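Koltetti 示教数据处理与抓取规划软件

产品概述
Koltetti 是 Wisberg 面向手持夹爪示教场景推出的软件套件,涵盖轨迹重建、物体感知、动作切分与抓取规划。软件读取夹爪端鱼眼相机的视频流及惯性数据,输出可供策略训练与机械臂回放使用的标准数据集。本产品适用于科研机构、系统集成商及从事家居操作任务研发的企业用户。

适用任务
本套件针对细长物体的整理与插放任务进行了专项优化。以筷子入筒为例,筷子在桌布上相互靠拢或交叠,软件须将其逐根分割,估计各自的轴线方向,并结合筒口位姿给出夹取点与插入方向。

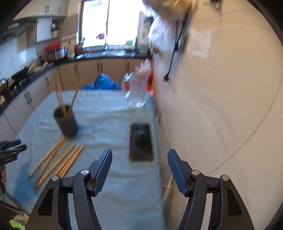
快速移动造成的运动模糊是手持采集中的常见问题。感知模块对每一帧给出清晰度评分,低于阈值的画面不参与位姿估计,但保留在时间轴上,由惯性数据补足轨迹。阈值可在项目设置中调整,调整后无须重新导入原始文件。窗户过曝、桌布褶皱等家庭环境因素,可通过区域掩膜单独处理。

主要功能模块
1. 轨迹重建:视觉与惯性融合定位,支持鱼眼畸变模型标定。双夹爪项目可将两路轨迹统一至同一坐标系。
2. 夹爪开合识别:依据指尖垫在画面中的位置计算开口宽度,无须加装编码器。
3. 动作切分:自动将连续录制划分为接近、夹取、转移、释放4个阶段,切分点可人工修订,修订记录随数据集一并导出。
4. 抓取规划:对细长物体生成候选夹取姿态,并检查指尖与相邻物体的干涉。夹爪遮挡物体中段时,规划器将两端可见部分关联为同一物体。 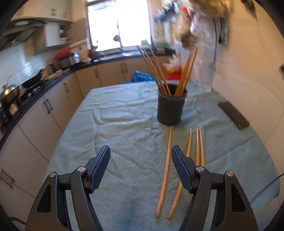 5. 数据导出:支持按任务、阶段或清晰度评分筛选,并附带完整的标定参数。

运行环境
软件运行于 Linux 工作站,须配备独立显卡。单一授权可同时在2台工作站上激活。离线部署须另行申请授权文件。

版本与服务
当前版本发布于2022年1月26日,修正了153项已登记问题,并更新了标定工具的操作界面。下一版本计划于4月提供,届时将增加与 Desmet 控制器的直接通信接口。授权期内用户可免费升级。

订购信息
Koltetti 由 Zusadmont 负责区域销售与技术支持。标准授权包含安装指导、操作手册及示例项目,交付周期约5个工作日。如需批量授权或教学用途报价,请在询价单中注明单位名称、使用地点及预计安装数量。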